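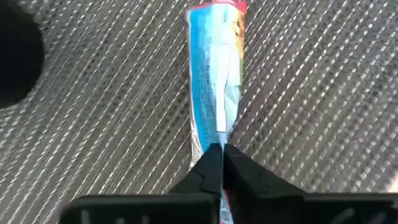

Page last changed: July, 9:40 p.m.

Against the wooden block

Most home-built grippers are tested on a wooden block. I think the block should be retired. It is rigid, it has parallel faces, and it returns the same result on every attempt, so it mostly measures whether the motor turns.

A crumpled snack wrapper is a better test piece. The film is thin and glossy, the shape changes every time it is handled, and highlights move across the creases when the arm does. Pinched at the narrow end, it leaves very little material between the fingers. Any misalignment at the tips matters there. On a block, the same error goes unnoticed.

My arm lives on a bench in the shared workshop at Fundton. The controller is a Lacroix board and the finger servo is a Faltex unit, neither of them expensive. On blocks I logged 143 grasps without a drop and learned nothing from them. With wrappers I found play in the left finger linkage on the first evening, and after that a current limit set too high.

The usual objection, which I heard again at the Janville build night, is that film is not repeatable. I accept that. The remedy is more trials. I would sooner read 500 untidy grasps with the failures listed than one clean video.

A woven mat under the work is also worth having. Bare melamine lets light film slide ahead of the fingertips, and the fault then gets blamed on the grip code. Keep the block for checking calibration after a rebuild, and leave it out of the results table.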